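Fairweather Phone Table, October

Fatima Bashir keeps the gallery for our repair-and-resale counter at Fairweather, and she says people like to see a phone before they drive 30 minutes to hold it. Fair enough. So we have a gallery, and this month the gallery has a phone in it.

The table deserves a word too. Ánh Hà chose it for the grain, over my objection that customers would look at the wood instead of the stock. They do. One man offered us $300 for it and left without asking about a single handset — we are still thinking it over.

Listing 3684 is below. Ask at the counter for the price, and please don't ask about the table.

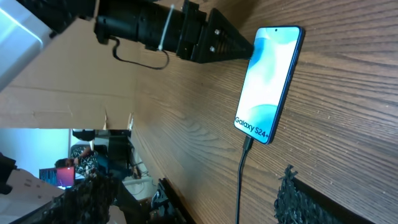
Galaxy S24+, upright and plugged in, with a few specks on the tabletop for company.

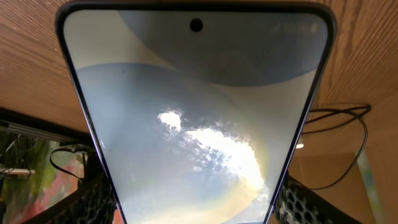
Closer in. The glass picks up every lamp it meets, and a little dust.
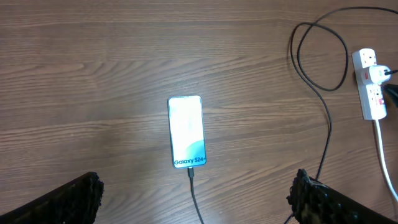 Flat on its back, cable in, name lit up at the bottom.

Listing 3684, three views, screen on.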